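An Afternoon at the Farska Film Works Open House

I have been going to the movies for most of my life, and writing about them on this little page for a good part of it, and yet until this past Wednesday I had never once set foot in a place where they get finished. So when Farska opened its doors for the afternoon I put my name down right away, packed a sandwich, and drove out past the old cannery with the radio off so I could think up questions. (I forgot most of them by the time I parked.)

The building used to be a shoe warehouse, and you can still smell leather in the stairwell if you're looking for it. We were 30 visitors in all, split into two groups, and mine started upstairs in the sound rooms. I'm glad it did, because that was my favorite part of the day and I was still fresh enough to stand for an hour. The room where they make footsteps has a floor like a patchwork quilt - gravel here, a square of marble there, a shallow box of sand, a strip of carpet somebody must have rescued from a hotel. Our guide walked across all of it in a pair of battered heels and asked us to shut our eyes and guess the scene. I heard a woman leaving a courthouse. The man beside me heard a horse. She was very gracious about it.

They played us three minutes of Prajapati, the family drama that did so nicely at the smaller festivals last year, first with only the voices and then with everything put back in. I saw Prajapati twice in the theater and thought I knew it well. The kitchen argument, which I had always remembered as silent apart from the shouting, has a clock in it, and a pot lid, and a neighbor's television coming through the wall. I may have to go back and rewrite my review, which was rather stern about the sound!

Next came the print vault. It is kept cold, so bring a sweater if you go, and do stay near the front because the shelves swallow up voices. There are 1,294 reels in there, most of them from regional distributors that closed long ago, and the card catalog is still in use alongside the computer. I asked whether they had anything by the old Uleck company, whose cheap and cheerful comedies I grew up watching on Sunday mornings, and they did! Twelve of them, in fact, some with the original labels. I was allowed to look at a can but not to hold it, and that seemed fair.

After coffee (good coffee, and lemon bars, bless whoever made them) we sat down in the screening room for the second half. It has wonderfully deep seats and a slight tilt to the floor that I noticed only when my pencil rolled away. They showed a restored Uleck short about a tailor who is mistaken for an ambassador, and I laughed as hard as I have all year. It is a thin joke, stretched as far as it will go, and the actor playing the butler carries it along on his eyebrows alone. The new print is lovely. The blacks are black again, and they have left some of the scratches in the last reel, which I was happy about, though a lady behind me thought they should have gone the whole way.

Then there was a talk on how effects are planned these days, which went a little over my head, but the speaker was patient and took every question. I had expected to sulk through it, being fond of miniatures and painted glass, and I came out with three pages of notes and a softer heart. There was some discussion of Modik, the science fiction picture opening in December, but they would not show us any of it, no matter how sweetly we asked. I will be there on the first night.

By five the light was going and the lobby had filled up with people trading the names of favorite pictures on the backs of their programs. I came home with four new titles to track down and a poster tube I had to hold out the passenger window. 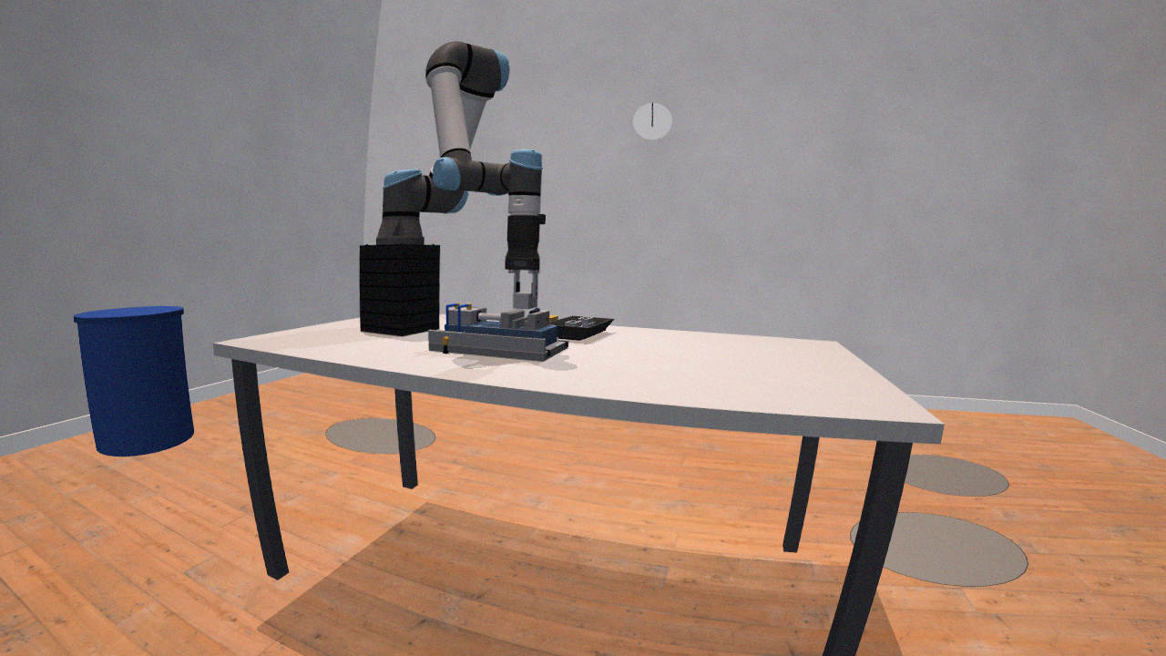
If You Plan to Go

The next open house is in the spring. Parking is free behind the building, but the lot is small and the gravel is rough on good shoes. The elevator reaches the sound rooms and the screening room; the vault is down a flight of 12 steps with a sturdy rail. Allow the whole afternoon, eat something first, and sit on the left side of the screening room if you are tall, as the right aisle is narrow.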